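This site uses cookies to remember your reading preferences. Accept | Settings

Home & Habits | Small Spaces

The hallway problem, and what we did in July

Many readers wrote to me after the last letter and asked the same question: where do you put the things that come into the house every day and have no place? I mean the post, the scarves, the dog leash, the one glove. In our apartment all of this was living on a chair near the door. The chair was a good chair, but I did not sit on it for a very long time.

My neighbor Leandro Zapata moved here from a house in Ouali, and his new hallway is even more narrow than mine. He gave me the advice to begin with paper. So I stood by the recycling bin at 8 in the evening and opened every envelope before I took off my shoes. It sounds strict, but after two weeks it became normal, and my husband does it also, except for the catalogs from Denix, which he likes to keep.

The second step was the coats. We were four people with 18 coats and jackets on six hooks. I kept two for each person and carried the others to the closet in the bedroom. Some of them went to the clothing exchange in Zurkport, where they take clean winter things all year.

For the small items I wanted to buy a cabinet, but the one I liked cost 600 and the delivery was extra. A basket is enough for us. I prefer a woven one with an open top, because a lid makes one more movement and the children will not do it. Choose a rectangular shape if your shelf is shallow, and look for thick cord and a hole in the side for the hand.
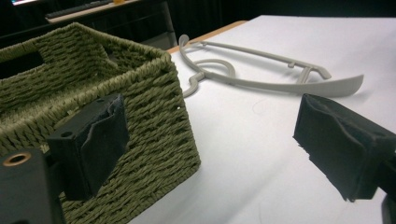

How to keep it so

Empty the basket one time each month, completely, on the floor. Put back only what somebody used. In our house this takes the length of one song, or two if we find letters from the school.

Please write me how you solved your own entrance. In the next letter I will answer the questions about shoes, which are many.

300 shares | 18 comments

Get the Small Spaces letter in your inbox. You can unsubscribe at any time.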